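3.2 Good practice for working around shared household clutter

We came to the question of rules rather late in the project, and it is only fair to say so. In the first months at Skultlow we had a safety sheet of the usual kind, pinned beside the door, and it covered the things such sheets always cover: where the stop button was, who was allowed to press start, how far back a visitor ought to stand. What it didn't cover was the stuff on the floor. Once we moved from tidy benches to ordinary rooms, the questions that came up at the end of each session were nearly all about belongings, boxes and cords, and the sheet had no answer for any of them.

Tincuța Bogdan began keeping a notebook of these questions in February, and the practice we describe in this section grew out of it. She wrote down every moment at which an operator paused and asked somebody else in the room what to do. Many of the entries were small ones. May the arms lift a stack of papers if the top sheet has writing on it? Is a bag tied shut to be treated as rubbish, or as somebody's property until we hear otherwise? We talked them over in the late afternoon, usually with a pot of tea going, and settled on four rules, which we give in the order an operator meets them.

The first rule is that the work area is agreed on before the arms are powered. The operator and the spotter walk it together and say out loud what is in and what is out. An open carton may be in while the one next to it is out, and that is perfectly fine, so long as both people have said the same thing. The second rule concerns cables — by far the most argued-over item in the notebook. Any loose cable within reach, including the arms' own, is traced by eye along its visible length before the first motion, and if its far end can't be found it is treated as live. A sorting job of the kind in Figure 4, with a box of mixed small goods between the two grippers and a tray of tangled cables off to the right, calls for both rules at once.

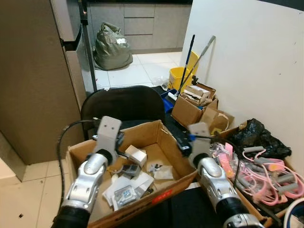

Figure 4. Floor-level sorting beside a kitchen, with an open box of assorted small items between the two arms.

Who decides whether an item may be thrown out?

The person whose room it is, and no one else. If that person can't be reached, the item goes back where it was found and the operator makes a note of it in the session log.

The third rule follows from that answer. We ask that nothing be discarded during a session, however worthless it looks. Sebastian Manole argued at some length for an exception covering empty packaging, and we did try it for a while under the Olteanu protocol, but operators differed so much over what counted as empty that the exception caused more pauses than it saved. We have dropped it with some regret, and packaging is now set aside with everything else.

The fourth rule is about people. Two of them are present whenever the arms are moving, one to operate and one to watch, and they swap every 20 minutes. The spotter doesn't carry a phone, doesn't tidy up, and doesn't reach into a box to be helpful. That last habit was the hardest to break, I think because everyone who joined us was kind by nature and wanted to straighten a flap or pick up whatever had dropped. We now ask spotters to say "hand in" and wait for the operator's reply before crossing the agreed line, even when the arms look perfectly still.

Our colleagues at Wonar read an early draft and felt the third rule was too strict for commercial crews, who are paid to leave a room clearer than they found it. We take the point. A crew working from a signed list could reasonably let the list stand in for the owner, and the Zurnard checklist, which we borrowed from freely when wording our own, already leaves a space for one. We would still keep the session log, and we would want the list read aloud at the start along with the boundaries of the work area.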